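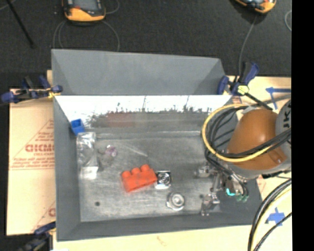
Ewan Ruddock thinks the family medicine rotation should go back to six-week blocks, and he told the whole teaching list so in June. Students used to rotate through us in six weeks, he wrote, they passed, and the clinics could plan their year. The long placement at Oltgate ties up a preceptor and an exam room from fall to spring, and he doubts the students learn enough extra to pay for it.

I've supervised under both models and I think he's wrong, though he is right about the exam room.

A student who comes for six weeks sees a lot of people once. She takes a history from a man with new diabetes, talks to him about his feet and his diet, and she's gone before his next blood work. She never finds out that he didn't fill the prescription. In the long placement she is there when he comes back, and she has to ask him why. That conversation is most of what I do for a living. I don't know how to teach it in a seminar room, and I have tried.

At Oltgate each student carries a small panel, with 200 patients shared across the group. The students phone with results, chase referrals and sit in on the bad news. Last year one of mine followed a woman through a whole pregnancy and then gave the baby its first needles. She also followed a man whose back pain never got better. I'd say she learned more from him, and she didn't enjoy it.

Ewan's strongest point is about cost. We have 7 rooms at Oltgate and on a clinic morning we need all of them. A student in a room slows it down - I run late by ten o'clock and my patients notice. The department pays preceptors a stipend that hasn't moved in 5 years. If the faculty wants long placements it should pay for them, and that includes the lost appointments as well as the hour of teaching. I would back Ewan on a motion that said so.

Where I part with him is on the exam results. He says the two groups score the same, and they do. The exam was written for the six-week block. It asks about guidelines and doses. It doesn't ask whether you noticed that a patient had stopped coming in.

There is a middle option going around, twelve weeks with a half day a week afterward. I could live with it if the half day is protected. In my experience half days get eaten by surgery call the first time somebody is short, and then the student turns up every third week and the patients stop asking for her.

The curriculum group meets again in the fall. I'd ask them to leave Oltgate alone for one more intake and sort out the stipend first.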